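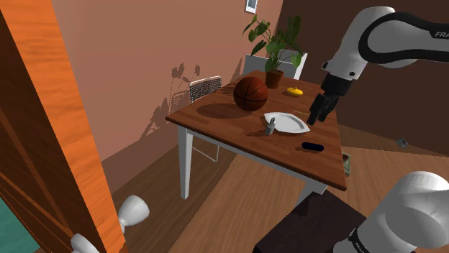 *Tisch abräumen in der Simulation: zwei Arme, ein Teller, ein Basketball und allerlei Kleinkram.*

Seit März beschäftige ich mich abends mit der Frage, ob eine Maschine bei mir in der Küche schon etwas Nützliches tun könnte. Gemeint ist etwas Langweiliges: Tisch abräumen, Teller in die Spülmaschine, Sachen dahin zurück, wo sie hingehören. Beruflich habe ich mit Automatisierung zu tun, allerdings mit der alten Sorte. Bei uns im Werk von Rangel stehen Zellen, in denen ein Arm seit Jahren dieselbe Bewegung macht, und die macht er gut. Wenn ich zu Hause davon erzähle, kommt immer dieselbe Frage: Und wann räumt so ein Ding den Tisch ab?

Ich habe mir angewöhnt, darauf mit Zahlen zu antworten. Dafür brauchte ich erst einmal welche.

## Der Aufbau

Ich benutze Moltport, eine Simulationsumgebung, die ein Kollege aus der Instandhaltung empfohlen hat. Man lädt einen Raum, stellt Möbel und Gegenstände hinein und lässt eine Steuerung darauf los. Als Steuerung läuft Cirard, ein fertig trainiertes Modell, das Kamerabilder und einen Satz in normaler Sprache bekommt und daraus Bewegungen macht. Das Ganze rechnet auf meinem Desktop im Arbeitszimmer. Der Lüfter ist bis in den Flur zu hören, weshalb die langen Läufe donnerstags stattfinden, wenn sonst keiner zu Hause ist.

Der Raum ist eines der mitgelieferten Esszimmer. Auf dem Tisch liegt, was bei uns auch auf dem Tisch liegen könnte. Den Teller soll der Arm nehmen und auf einer Ablage neben dem Tisch absetzen, der Rest kommt in einen Korb, die Pflanze bleibt stehen. Ablage und Korb lade ich erst zu Beginn eines Durchgangs dazu. Das sind Aufgaben, für die man einem Kind einen Satz sagt.

Insgesamt habe ich 494 Durchgänge laufen lassen. Ein Durchgang heißt bei mir: ein Gegenstand, ein Auftrag, Zeitlimit. Als Erfolg zählt, wenn der Gegenstand am Ziel liegt und nichts anderes heruntergefallen ist. 316 Durchgänge waren nach dieser Regel erfolgreich. Das sind knapp 64 Prozent.

## Was gut geht

Alles, was sich von oben greifen lässt und nicht wegrollt. Der kleine gelbe Gegenstand neben dem Blumentopf, den ich im Auftrag einfach als Zitrone bezeichne, ist fast immer im Korb gelandet. Der Greifer hat zwei Finger, die Form passt dazwischen, und rundherum ist genug Platz, solange der Arm nicht durch die Blätter fährt.

Auch die Sprache ist kein großes Problem mehr. »Leg das gelbe Ding in den Korb« funktioniert genauso wie »Zitrone in den Korb«. Vor ein paar Jahren hätte ich dafür Koordinaten eintippen müssen. Bei Rangel tippen wir sie heute noch ein, und das hat gute Gründe, aber für eine Wohnung ist das kein Weg.

Schön fand ich, dass das Modell nach einem Fehlgriff meistens von selbst neu ansetzt. Unsere Zellen im Werk bleiben in so einem Fall stehen, blinken und warten auf jemanden mit Schlüssel.

## Was nicht gut geht

Der Teller. Er liegt flach, der Rand ist niedrig, und mit zwei Fingern von oben kommt man schlecht darunter. Menschen schieben ihn an die Tischkante oder kippen ihn mit einem Finger an, ohne darüber nachzudenken. Das Modell versucht es oft senkrecht, drückt auf den Rand und schiebt den Teller vor sich her. Dicht links am Teller steht außerdem das kleine graue Teil, und das geht dann mit auf Reisen. Mehrmals ist es umgefallen, zweimal vom Tisch.

Das schwarze flache Ding vorne rechts ist ähnlich schwierig. Wenn der erste Griff nicht sitzt, rutscht es Richtung Kante. Ein paar Durchgänge habe ich vorzeitig abgebrochen, als klar war, wie es ausgeht. Sie zählen als Fehlschlag.

Der Basketball ist ein Sonderfall. Er ist für diesen Greifer schlicht zu groß. Mich hat interessiert, ob das Modell das merkt. Es merkt es nicht. Es fährt hin, drückt oben auf den Ball, der Ball rollt, der Arm fährt hinterher. Mit beiden Armen zusammen müsste es gehen, einer links, einer rechts, aber in der Version, die ich habe, arbeitet immer nur einer, der zweite steht in Parkposition. Die Ballversuche sind in den 494 enthalten. Man kann darüber streiten, ob das fair ist. Bei uns liegt aber öfter mal ein Ball auf dem Tisch.

Und die Pflanze: Die Blätter ragen weit über den Topf hinaus. In der Simulation geben sie nach und federn zurück, egal wie oft der Arm sie streift. Ich habe das nicht als Fehler gezählt. Meine echte Pflanze würde das vermutlich anders sehen.

## Die Zeit

Der längste zusammenhängende Versuch war ein kompletter Tisch, alle Gegenstände außer Ball und Pflanze, ohne Eingriff von mir. Er hat 1080 Sekunden gedauert, also 18 Minuten. Ich habe denselben Auftrag danach an meinem eigenen Küchentisch mit vergleichbarem Kram erledigt und war nach 8 Sekunden fertig. Einhändig, in der anderen hatte ich den Kaffee.

Tempo ist für mich trotzdem nicht das entscheidende Argument. Die Waschmaschine braucht auch zwei Stunden, und das stört mich nicht, weil ich nicht danebenstehen muss. Mein Problem ist die Quote. Wenn gut jeder dritte Griff danebengeht, muss ich eben doch danebenstehen, und dann kann ich es selbst machen.

## Simulation und Wohnung

Ein berechtigter Einwand kam im Kommentar zum letzten Beitrag: Was sagt das alles über einen echten Tisch? Wenig, fürchte ich, und eher in die ungünstige Richtung. In Moltport ist nichts klebrig. Es gibt keine Krümel, kein halb volles Glas, keine Katze. Das Licht ist bei jedem Start gleich. Die glänzende Tischplatte macht beim Erkennen keine Schwierigkeiten, echte Spiegelungen an einem Wintertag mit tiefer Sonne schon eher.

Dazu kommt das Gerät selbst. Zwei Arme dieser Größe würden bei mir den halben Raum belegen, und sie müssten irgendwo festgeschraubt sein. Allar verkauft inzwischen einen fahrbaren Unterbau für Werkstätten, auf den man einen Arm setzen kann. Ich durfte ihn mir im Betrieb eines Bekannten ansehen. Auf Hallenboden läuft er ordentlich. Über eine Türschwelle kam er nicht.

In der Halle sehe ich das Ganze ohnehin freundlicher. Bei uns gibt es einen Packtisch, an dem wechselnde Teile aus einer Kiste in Kartons gelegt werden, und das ist bis heute Handarbeit, weil sich das Programmieren für kleine Stückzahlen nicht lohnt. Dort ist die Umgebung bekannt, die Teile sind hart und trocken, und wenn eines liegen bleibt, nimmt es der Kollege an der nächsten Station mit. Für so einen Platz würde ich Cirard gern einmal ausprobieren. Ob ich die Freigabe bekomme, steht noch nicht fest.

Für die Küche lautet mein Stand: noch nicht. Einzelne Handgriffe ja, einen Tisch verlässlich abräumen nein.

## Nächste Schritte

Zuerst will ich den Teller lösen. Man kann dem Modell eigene Vorführungen zum Nachtrainieren geben, und ich habe angefangen, das Schieben zur Tischkante mit der Maus vorzumachen. Das ist mühsam, die Maus hat zu wenige Achsen. Ein gebrauchter Controller ist bestellt.

Danach verrücke ich das graue Teil und wiederhole die Tellerversuche mit freiem Rand. Ich möchte wissen, wie viel von der schlechten Quote am Teller selbst liegt und wie viel an der Nachbarschaft. Die Tabelle mit den bisherigen Durchgängen schicke ich auf Anfrage gern per Mail, sie ist allerdings nicht besonders aufgeräumt.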